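3.2 Snacks and fruit on the shared table

Most of the households in the Skustow study kept some food out where visitors could reach it. We treated this as a separate category from pantry food, following Skyrme's earlier distinction between food that is stored and food that is offered. Over the study period, householders logged 2,206 items placed on a dining or living room table. Of these, 1,672 were individually wrapped sweets or snack bars, and most of the rest was whole fruit.

Fruit was usually set out on a tray or board, with mandarins kept together in a pile and larger fruit such as apples placed beside them. Wrapped items were treated more loosely. They might start on a tray, but they were also put straight onto the tablecloth, where people sorted through them by flavour or colour of wrapper.

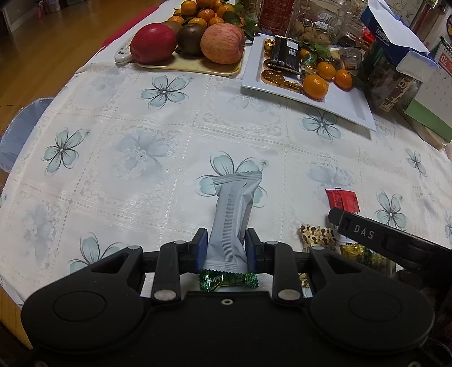

Householders gave two main reasons for keeping the fruit and the sweets apart. The first was practical — fruit with leaves or stems still on it left marks on the cloth, and wrapped sweets did not. The second had to do with manners. Several people said that a guest should be able to take a sweet without reaching over the fruit, and that fruit was more often handed to someone than picked up by them.

Tidying followed the same division. In the 29 homes where we recorded the end of a visit, the wrapped items were gathered first and returned to a tray or tin. Fruit was often left out overnight. Figure 4 shows wrapped snacks and fruit on a patterned cloth, with some of the snacks on a tray.
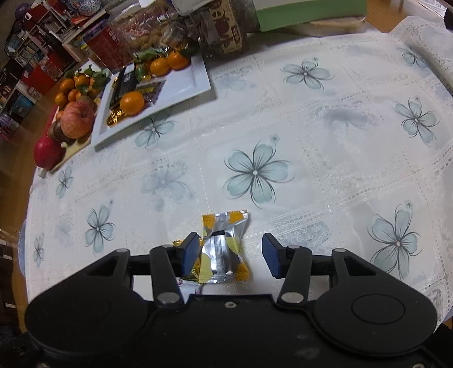
Figure 4. Snacks and fruit on a table.

Does a printed tablecloth make small wrapped items harder to find when clearing up? Householders were divided on this, but those with floral or lace cloths more often reported finding a stray sweet the next day.

We did not test this directly. The coding sheet recorded whether a cloth was used but left out its colour and pattern, and the field was only added in June, after the first round of home visits had finished.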